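Edge trim lifting on printed-top tables

plimgate_rob
Posts: 102
I look after the tables in a canteen. Square tops, printed marble pattern, thin plastic T-molding in a slot. On 6 of them the trim has started to lift at the corners. Contact cement held until November and then let go. Is there a better adhesive, or should I replace the molding?

kerf79
Posts: 2,000
Replace it. Once the barb has flattened, glue is a patch. Measure the slot width first, with calipers, in several places. Cut a V notch out of the barb at each corner so it can make the turn.

plimgate_rob
Same pattern as the ones giving trouble:

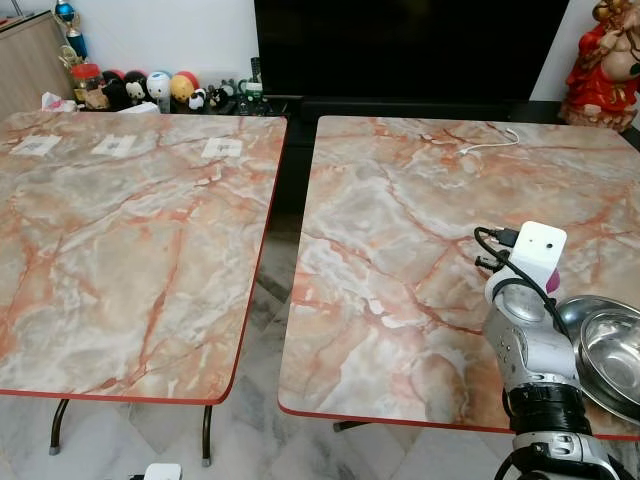 Slot measures wider at the corners than on the straights. I assume the core has swollen from mopping down the tops. Petano sells the molding by the roll, but only in one barb size.

dovetail_no
Disagree with kerf79. If the core has swollen, new molding will lift too. Let the tops dry for a week, run thin epoxy into the slot, recut it, then fit the trim. I did a set from Woson that way and they are still tight.

kerf79
Epoxy and a recut on a cheap top costs more in labor than the top is worth. Oversize barb, rubber mallet, finished.

dovetail_no
An oversize barb in soft core splits the face. Seen it twice.

plimgate_rob
I'll try one table each way and post back. Does the epoxy need thickening?

dovetail_no
Not for the first coat. Let it soak in, then thicken the second.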